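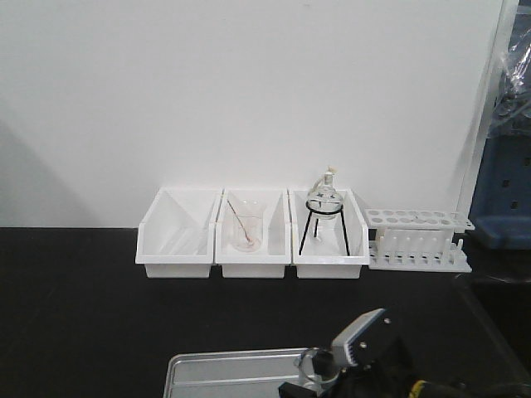 Flevulon - the grasp planner for glassware

Hello, and welcome to the Flevulon page! I'm Isla Hapeta, and I wrote most of the method along with Gyula Pintér, who did the maths I couldn't. Flevulon is a small add-on for arms already running Gutoser. It takes two camera views, one fixed and one at the wrist, and works out where glass is from the bits that do show up (rims, glints, shadows).

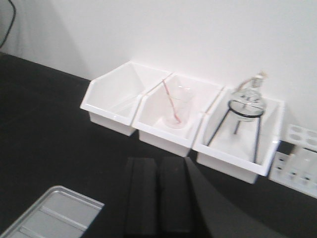

Clear glass is a pain for depth cameras, and it gets worse on a pale background. We set our bench up to be awkward on purpose. The beaker in the middle bin is clear against white plastic, and its outline nearly vanishes, so the planner leans on the bright reflections at the upper rim. Our older method, Bondarchuk, wanted a full outline before it would move at all - lovely on steel, hopeless on this.
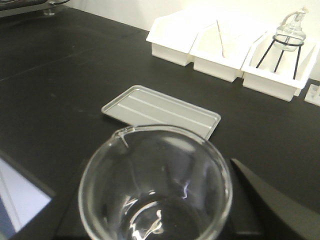
2 min read

We trained on 700 grasps and then tested on 134 more that the planner had never met. Roughly half of the misses were down to the wrist view losing the rim late on, and Tumaini Kinyua is working on that now (the fix should be out in March!).

In the box: the licence, the wrist camera bracket and a printed calibration card. You'll need your own gripper. Orders and moans both go to Mwanahawa Lukumay at Zercombe - she's in until four most afternoons.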